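Küchenforum > Spülen, Armaturen, Arbeitsplatten

Thema: Kalkränder an der Spüle, Enthärtungsanlage ja oder nein?

Moosgrund38
Hallo zusammen, wir sind im Juli in ein Haus mit sehr hartem Wasser gezogen, laut Versorger 27 Grad deutscher Härte. Dunkle Spüle, helle gesprenkelte Platte, und ich wische gefühlt den ganzen Tag. 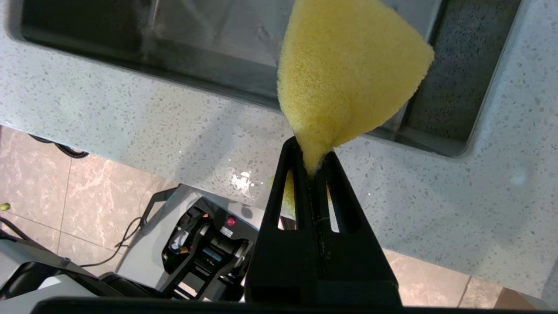
Tellerrand: Bei 27 Grad würde ich gar nicht lange überlegen und enthärten. Wir hatten vorher 24 und haben in sechs Jahren zwei Wasserkocher und eine Kaffeemaschine verschlissen. Seit die Anlage läuft, ist Ruhe. Mit Wischen allein kommst du dagegen nicht an.

Moosgrund38
Danke. Genau das ist die Frage. Der Installateur hat uns eine Arkon angeboten, mit Einbau knapp über 2000 Euro. Dazu kommt das Salz und eine jährliche Wartung. Mein Mann meint, für das Geld kann man viele Wasserkocher kaufen. Eigentlich stört mich vor allem die Spüle, die Dusche geht noch.

Fugenkratzer
Da hat dein Mann recht. Wegen einer Spüle baut man keine Anlage in den Keller. Zitronensäure, kalt angerührt, zwei Esslöffel auf einen halben Liter, einwirken lassen, abspülen, trockenreiben. Einmal die Woche. Kostet im Jahr weniger als ein Sack Salz.

Tellerrand
Und die Heizung? Und der Warmwasserspeicher? Den reibst du nicht mit Zitronensäure ab. Kalk im Speicher kostet Energie, das sieht man bloß nicht.

Fugenkratzer
Unser Speicher ist von 1998 und wurde zweimal entkalkt. Läuft. Man kann auch die Temperatur im Blick behalten, über 60 Grad fällt deutlich mehr Kalk aus. Viele haben ihn aus Gewohnheit auf 65 oder 70 stehen.

Nordküche_B
Vorsicht mit Säure auf der Arbeitsplatte. Was ist das für ein Material? Bei Kunststein auf Quarzbasis passiert meistens nichts, bei Marmor oder Kalkstein hast du matte Flecken, und die gehen nicht mehr raus. Ich habe das bei einer Planance-Küche gesehen, da hatte der Vorbesitzer Essigreiniger auf die Marmorplatte gekippt. Rund um den Hahn alles stumpf.

Moosgrund38
Das weiß ich nicht genau, die Küche war schon drin. In den Unterlagen steht nur »Shakya hell«, ohne Materialangabe. Kennt das jemand?

Nordküche_B
Sagt mir nichts. An einer verdeckten Stelle einen Tropfen Zitronensaft drauf, 5 Minuten warten, abwischen und schräg gegen das Licht schauen. Wenn da ein matter Punkt ist, Finger weg von Säure. Dann nur neutrales Spülmittel für die Platte und den Entkalker ausschließlich ins Becken, die Ränder vorher gut nass machen.

Hauswart_i_R
Noch ein Punkt zu den Anlagen. Bei 27 Grad wird auf 6 bis 8 verschnitten, ganz auf null stellt man das nicht. Das heißt, Flecken gibt es weiterhin. Sie gehen nur leichter ab. Wer glaubt, danach nie wieder wischen zu müssen, wird enttäuscht. Außerdem steigt der Natriumgehalt im Wasser, bei Säuglingen im Haus vorher nachfragen.

Tellerrand
Das stimmt, Flecken bleiben ein wenig. Mit einem Mikrofasertuch sind die bei uns aber in Sekunden weg. Vorher war das Schrubben.

Salzstreuer
Ich habe die Inari seit vier Jahren, kleineres Modell, zwei Personen. Salzverbrauch ungefähr ein Sack alle zwei Monate. Wartung mache ich selbst, also Filter wechseln und den Salzbehälter einmal im Jahr auswaschen. Würde ich wieder kaufen, allerdings wegen der Duschwand und nicht wegen der Küche. Beim Tee merkt man es auch – kein Film mehr obendrauf.

Fugenkratzer
Für den Tee reicht ein Tischfilter.

Salzstreuer
Den hatte ich vorher. Die Kartuschen waren bei unserem Wasser nach zwei Wochen durch. Rechne das mal auf vier Jahre.

Moosgrund38
So, Test mit Zitronensaft hinten neben dem Fensterbrett gemacht. Kein matter Punkt, auch nicht nach dem Trocknen. Im Becken habe ich dann die Mischung von Fugenkratzer probiert. Der weiße Rand am Ablauf ist weg, an der Armatur sitzt noch etwas in der Fuge.

Nordküche_B
An der Armatur einen Lappen mit der Lösung drumwickeln, nicht zu lange, bei Chrom höchstens eine Viertelstunde. Und den Perlator abschrauben und einlegen, da sitzt meistens das meiste. Keine raue Schwammseite auf die dunkle Spüle, die Kratzer siehst du später bei jedem Licht.

Moosgrund38
Perlator liegt im Glas und sprudelt. Wir warten mit der Anlage erst mal bis zur Heizungswartung und lassen dann in den Speicher schauen. Wenn der schlimm aussieht, frage ich hier noch mal wegen Arkon oder Inari.

Hauswart_i_R
Vernünftig. Lass dir dann aber ein zweites Angebot machen. Über 2000 finde ich für den reinen Einbau ins Einfamilienhaus viel, wenn die Leitung gut zugänglich ist und ein Abfluss in der Nähe liegt.

Tellerrand
Bei uns war es mehr, mussten aber auch einen Abfluss legen.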